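Controlled drugs registers and the running balance

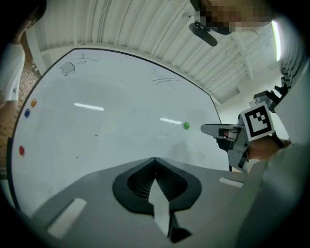 Whiteboard, mostly blank, with the magnets.

I have had three emails since May asking how a pharmacy can lose track of opioid tablets without anyone noticing at the time. The short answer is that a register records what people write in it, and the shelf holds what it holds. The two only meet when someone does a balance check.

Take a branch that I will call Keno, which is close enough. It receives 1,000 tablets of a strong painkiller and enters them as received. Each supply is entered as it goes out, and the running balance drops by that amount. If 200 tablets leave without an entry, the page still adds up perfectly. The arithmetic is sound and the stock is short.

Most of the gaps I have looked at had dull causes. A part pack is put back in the wrong strength. A prescription is bagged, entered, never collected, then returned to the shelf with no entry the other way. Somebody corrects a figure by writing over it, and from then on the page can't be relied on. A correction should be a dated note in the margin or at the foot, with the first entry still legible.

Theft looks different on paper. The gaps tend to be in round numbers or whole packs, they cluster on one product, and they follow the rota. At Keno the shortfall was 83 tablets when the count was finally done, which is an awkward figure, and it took a second count to show that part of it was a mis-shelved box. The remainder was whole packs.

Electronic registers help with the adding up. The two I have used, Zulo and Enano, both refuse to overwrite a line, and both stamp the user and time. Neither can see into the cabinet. Zulo will also let you confirm a balance without typing in the counted figure, and I would turn that off — a tick box gets ticked.

My own preference is a blind count. The person counting does not see the expected balance, writes down what is in the cabinet, and hands it to someone else to compare. It is slower, and staff dislike it for the first few weeks.

I will go through destruction of patient returns in the next post. The records for those are kept separately, and the Owen branch had a problem with them that needs more space than I have left.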